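Chapter 4
Colour and Ripeness in Fruit

Gemechu Zeleke grew tomatoes outside Grondton for 38 years, and he picked nearly all of them by colour. Most growers still do. Colour is quick to judge and costs nothing, but it is a rough guide, and two fruits of the same shade can differ a good deal in sugar and firmness.

In this chapter we look at what happens inside a fruit as it changes colour. Green fruit holds chlorophyll, the same pigment found in leaves. As the fruit ripens, chlorophyll breaks down and other pigments build up. Lycopene gives red, and the carotenes give yellow and orange.

Not every variety ends up red. Some are fully ripe at yellow, others at a dull brown - a fact that often catches out new growers.

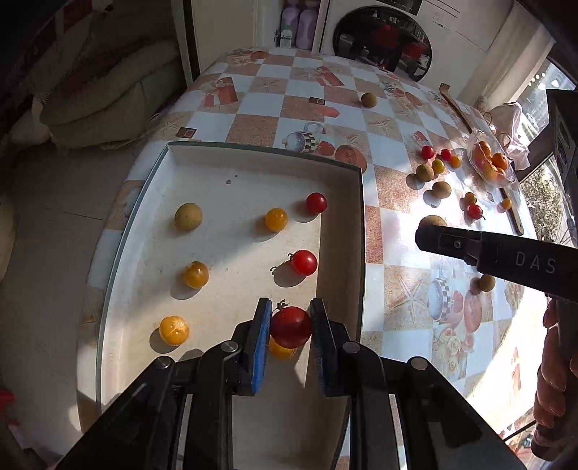 Ripening is set off by ethylene, a gas the fruit makes itself. Section 4.2 explains how growers use it in storage rooms, and Section 4.3 covers the effect of cold. Before reading on, review the parts of a plant cell in Chapter 2, as the terms chloroplast and chromoplast are used throughout.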